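4.2 Shelf-to-table transfer with the multi-fingered hand

We ran both controllers on the same task: take a chip canister from the shelf and put it on the steel table. The Heitmann controller closes all the fingers at one preset speed. The Modano controller lets each finger stop on its own as the motor current rises, and we were keen to see what that would do on a thin cardboard tube. Each controller got 30 trials, with the same arm, the same hand and the same head camera.
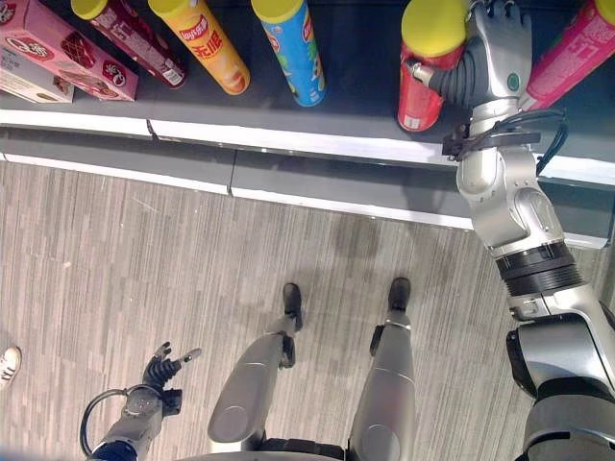

Figure 5. Right hand closed on the red canister at the front edge of the shelf, head camera view.

The grasp itself was the pleasant surprise. With Modano, the fingers settled around the tube one after another, and the tube hardly turned as they did so. Heitmann was quicker to close but tended to push the canister back before the thumb arrived. Lorna Padilla, who labeled the trials, could tell the two apart from the finger motion alone – a lovely result for a change that touches only the closing phase!

Carrying was harder. The arm has to clear the shelf edge and swing over to the table, and the wrist cable limits how far the forearm can roll.
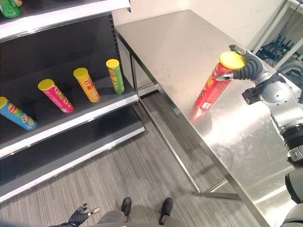
A tilted canister is fine in transit, but it has to be brought upright before release. We therefore added a short leveling step above the table, with a pause of 2000 ms for the wrist to settle. Both controllers gained from it. The head camera had more trouble than the hand did, as glare on the steel top sometimes swallowed the lower rim of the tube in the depth image. Syahrul Kusuma fixed most of this by estimating height from the lid, which has a strong yellow edge under almost any light.

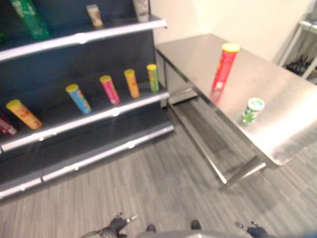
Figure 6. Red canister upright on the table, with both hands clear of it.

Across the whole study we logged 3974 grasp attempts, including the bench tests in Section 3, and the gap between the controllers was widest for objects close to their neighbors. We would love to see the same comparison on softer packages, where stopping each finger separately should matter even more.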